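Home | Kitchen | Workshop | Laundry | Software bits | Ask me

Putting away the chopsticks: kitchen tips from someone who writes task plans for a gripper

I've had a few messages asking how the cutlery sorting is going, so this month's tips are all from the kitchen table end of things. If you're new, I write the planning side of Pako, a little open tool that takes "put the chopsticks in the holder" and breaks it into steps a two-fingered gripper can follow. My friend Birgit Vogler does the perception half, which means she gets the hard bits and I get the blame!

Funny thing is, most of what makes the software behave also makes the job quicker for a person with wet hands and a kettle going. So have a read even if you'd never let a robot near your good spoons.

Start with the holder, and leave it alone. I used to plan the pick first (which chopstick, which end, what angle) and then work out where to put it. Wrong way round. Decide which compartment is for what, and the pick almost plans itself. Same at home: if forks live on one side and spoons on the other, you grab them the right way up without thinking. In Pako you set this in the layout file, one line per slot, and please give the slots real names. I had "slot_a" and "slot_b" for months and mixed them up constantly.

Pick the strays before the bundle. A chopstick lying by itself with a bit of cloth either side is easy to see and easy to close on. A tight bundle looks like one fat object to the segmenter, and Birgit's mask will happily wrap the lot. The default order in Pako is now "most clear space first", and on my own test set of 19 layouts it beat nearest-first in 17 of them. The 2 it lost both had a chopstick lying right across a fork, and I still haven't decided what to do about that.

Watch your tablecloth. I love a floral cloth, my mum gave me three, but branches printed on fabric are thin, dark and slightly bent, and so is the edge of a chopstick in bad light. If you're getting phantom picks, turn on the depth check so a stick has to stand a little above the cloth before the planner believes in it. Then smooth the wrinkles, which can be as tall as a chopstick is thick. Flat of the hand, middle outwards, done.
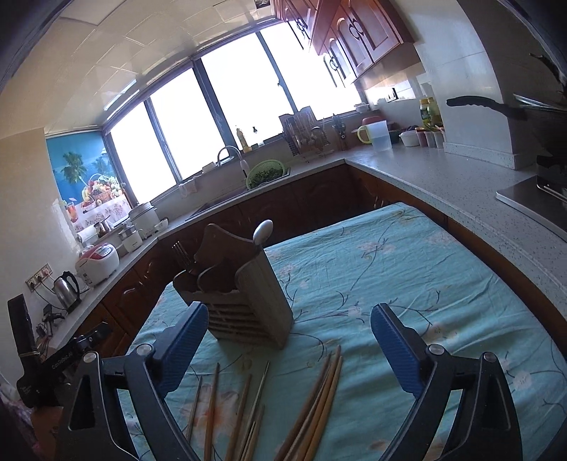

Chopsticks on the turquoise cloth, with the spoon and forks up in the wooden holder.

Now, windows. A bright window behind the table will drag your exposure all over the place, and the colour of the wood goes with it. Anneliese Wiegand wrote in to say she'd been matching chopstick pairs by colour and got different pairs morning and afternoon. Lock the exposure on the table, or pull the blind if you have one. For pairing I'd go by length first and colour second. People should too, I reckon, as two browns that look the same under the kitchen light can be quite different the next day.

Approach along the stick. This one took me ages. If the jaws close across the chopstick near its middle, it swings when you lift and you end up fishing for the slot. Set the grasp a third of the way down from the end that will point up, and have the planner tip the stick upright before it moves over the holder. I put the turn in as its own step with its own name in the log. When something goes wrong you want to know if it was the lift, the turn or the drop, and a log that only says "place failed" is no help to anyone.

Lower slowly for the last bit. I use 4 cm of slow travel at the end. Less than that and the tip catches the rim, more and you'll be there till tea. If the force reading jumps early, back up and try a small sideways shift before giving up on the slot.

And keep your logs with the layout file! Same folder, same name. I lost most of November to comparing runs against a layout I'd since changed, and I'd like that month back.

Corinne Benavides asked if any of this works for knives. The planner doesn't care, but I do, so mine stay in the drawer and get put away by hand. Next time I'll have a go at lids, which are giving me grief.

More from the kitchen pages
- Naming your drawers so the planner can find them
- Stacking bowls without the wobble
- Reading a grasp log over a cuppa
- Tea towels: fold first, then segment

Questions or corrections: use the Ask me page | © Nanami Kudo 2024 | Back to top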